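Ticket: left arm drops out when reaching back – Itmont cell
Opened by: Anel Makhubela
Assigned to: Holger Sjöberg
Date: April 2022
Status: open, monitoring

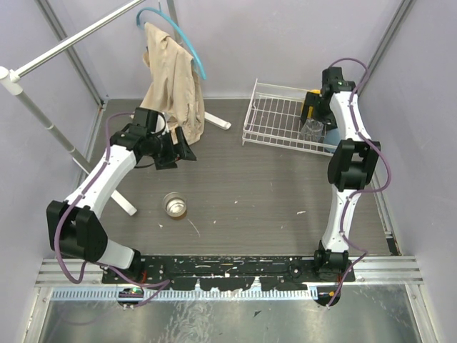

Fault comes up on the left arm only. It stops partway through a reach, the controller reports lost contact with the wrist motor, and the arm has to be restarted from Plilis. Happened 4 times on the Tuesday shift. Right arm ran the same shift without a fault.

Anel: Restarted the controller and swapped the left and right power supplies. Fault stayed with the left arm, so I swapped them back. Nothing in the log before the dropout.

Holger: Which way does the purple cable run on that side? We had a similar fault in November where the loop below the elbow was pulling on the plug.

Anel: Wrist, along the forearm, over the elbow, then a wide loop and across to the opening at the front. I can get the fault by hand if I bend the cable close to the wrist plug. Moving it at the elbow does nothing.

Holger: Then it's the wrist end. Fit the spare, 450 mm from plug to first tie, and leave some slack there. Power off at the wall first – the Dinu supplies hold a charge, give it 2 minutes.

Anel: Spare fitted. Bent it by hand at the plug, no fault. Ran 10 full reaches, no fault.

Holger: Good. Leave the ticket open until Friday. Send the old cable to Takulcombe and order another spare.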